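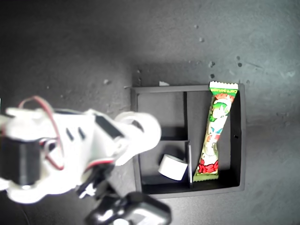
2021-01-06

Back at the bench. Review of the Burus tabletop arm kit, day one proper. Kit is on loan from Lallinero until February, then we either pay or send it back. Write-up goes to the Magbanua people, who want to know if it can do light sorting for their sample packs. Short answer so far: maybe, with a different gripper tip.

Unboxing and build
Built before the break, notes were on a loose sheet, copying the useful bits here. Manual is fine up to the shoulder, then goes thin. Drawing for the wrist has one screw shown that isn't in the bag. Used one of ours. Horns have to go on with the servos centred and the manual says so AFTER you've fitted them. Had to take the elbow off and do it again. Half an afternoon gone.

White plastic parts are decent. No flash on the edges, holes line up. Would like the shell less shiny – under the bench lamp it glares badly in the overhead view. Try the lamp lower, or a bit of baking paper over it.

Cables: still not happy. The red one loops up over the arm near the base and I don't trust it on big swings. Kit gives you clips but not enough of them. Ordered more from Catton, plus spare horns.

Setup today
Black divided tray on the dark grey top. Tray not fixed down, must sort that, tape at least. Test pieces: small white cylinder, and a corn potage snack stick in its wrapper. Picked those two because one rolls and the other is slippery and light, and between them that is most of what Magbanua will throw at it.

Ran the Burus demo program first, unchanged, then our own pick list. Default speed all morning.

Results, cylinder
20 tries, standing up to start. Good grip when it comes down square. If the arm lands even slightly to one side it tips the thing over and then has no idea what to do, closes on air and carries on quite happily to the drop point. No check for an empty grip anywhere in the supplied software that I can find. Must ask Lallinero. 3 tips in the 20, the rest were picked and placed all right. One of those landed in the wrong compartment but that was my number typed in wrong, not counting it against the arm.

Lying on its side: worse. Rolls to the wall and then the gripper fouls the divider. Gave up after a few goes, will come back to it with a slower approach.

Results, snack stick
Better than I thought. Across the middle it holds. By the crimped end it slips every time, wrapper just slides through. It's also longer than the compartment wants so it ends up leaning on the rim if you let go too high. Drop height needs to come down. Tried softer foam on the fingers for the last few and that was a clear improvement, but the glue let go. Proper rubber next.

Didn't squash the contents as far as I can tell from feeling the wrapper. Will open one at the end and see. Need a fresh one each day realy, the wrapper gets creased and that changes the grip.

Drift
This is the one that bothers me. Set a mark on the bench with pencil and sent the arm to it at the start, and again after lunch. Out by 7 mm at the second go. Re-homed and it came back to the mark, so it's not the base moving. Suspect the shoulder servo getting warm, or the horn screw backing off. Checked the screw, seemed tight. Marked it with paint pen so I can see if it turns.

If it is heat then the rest pose matters. Arm held out straight between runs is the worst thing for it and that's exactly what the demo does. Changed our script to fold up when waiting.

Noise: fine. Can talk over it. Slight whine when holding still at full reach.

Software
Installer wanted a restart twice, no reason given. Saved positions live in a plain text file, which I like, can edit by hand. Stop button on screen works but there's a lag, nearly a second, not good enough if somebody has their fingers in the tray. Put our own switch in the power lead before anyone else uses it. Do that FIRST tomorrow.

Help pages: half of them are for the older version, the menus don't match. Sent a list of the ones I found.

Cost
236 for the kit as quoted by Lallinero, without tray or clips. For that money I can forgive the wrist drawing. Can't forgive the drift if it's still there at the end of the week. Support plan is extra and I don't see what it gets us beyond an email adress we already have.

To do
– switch in power lead
– tape tray down, draw round it so it goes back in the same place
– sweep the bench, bits all over it
– rubber for fingers, cut two sets
– drift test again, every hour, folded rest pose, write the numbers in the table at the back
– cylinder on its side at half speed
– lower drop height for long items
– ask Lallinero: empty grip check? missing wrist screw? is there a matt shell?
– clips from Catton, chase if not here Friday

If anyone wants a go on it, fine, but don't overwrite the positions file. Copy is in the shared folder under burus_old. Left the arm folded and unplugged, key for the cupboard is back on its hook.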